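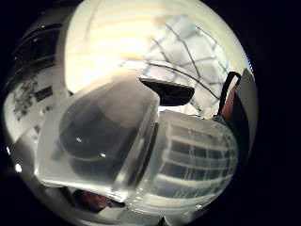
Do you only review new audiobooks?

We review whatever we happen to be listening to, and a good half of that is old. If a crime series from thirty years back has just been recorded again with a new reader, we'll very likely be on to it, and if it hasn't been, we may dig out the original recording and write about that instead.

About Pultdale Listeners

We started as four people who shared a long drive to work and a box of library cassettes with half the labels missing. Somebody would put a tape on at the top of the hill, and by the time we reached the parking lot we'd be arguing over whether the sergeant was in on it, and then of course we had to wait until the drive home to find out. The tapes went, and then the CDs went, and two of us changed jobs, but the arguing carried on by email and after a while it seemed sensible (or at least easier on our inboxes) to put it all on a website.

That site now holds 1,316 reviews, of which 821 are mysteries of one kind or another. We do love a mystery! The rest is a mix of family sagas, ghost stories, sea stories, a fair amount of history, and a small shelf of cookbooks read aloud, which one of our members swears by and the rest of us have given up teasing her for.

How we write a review

Every book is heard all the way through by the person reviewing it, at normal speed. We know plenty of people like to listen faster, and good luck to them, but a reader's pauses are part of the job and we'd feel funny judging them otherwise. We try to say something about the story and something about the voice, and to keep the two apart, as a lovely reading can carry a thin plot a long way and a flat one can sink a book you adored on paper. We don't give stars. We tried it for a year and spent more time fighting over half stars than listening.

Endings are never given away. If we can't explain what bothered us without spoiling things, we say so and leave it at that, and you're welcome to write in and ask.

Where the books come from

Most are borrowed or bought with our own money. Two small audio publishers, Skesitz and Arkik, send us advance copies now and then, and when they do it says so at the top of the review. They don't see what we've written until you do. We have been rude about both of them at one time or another and they still send the books, so we think well of them for that.

The Sunday letter

Once a week we send out a letter with the newest reviews, a question for readers and usually one long grumble about chapter music. It goes to about 1,092 people at the moment. The Rangel branch library prints it out and pins it up by the returns desk, so if you'd sooner read it on paper, try there.

Writing to us

Please do. We answer everything in the end, though it can take us a week or two when a long series has got hold of us. Suggestions are especially welcome if they're for books with more than one reader, a kind we've been slow to cover. If you'd like to review for us, send a page or so on the last thing you listened to, good or bad, and tell us where you were when you finished it.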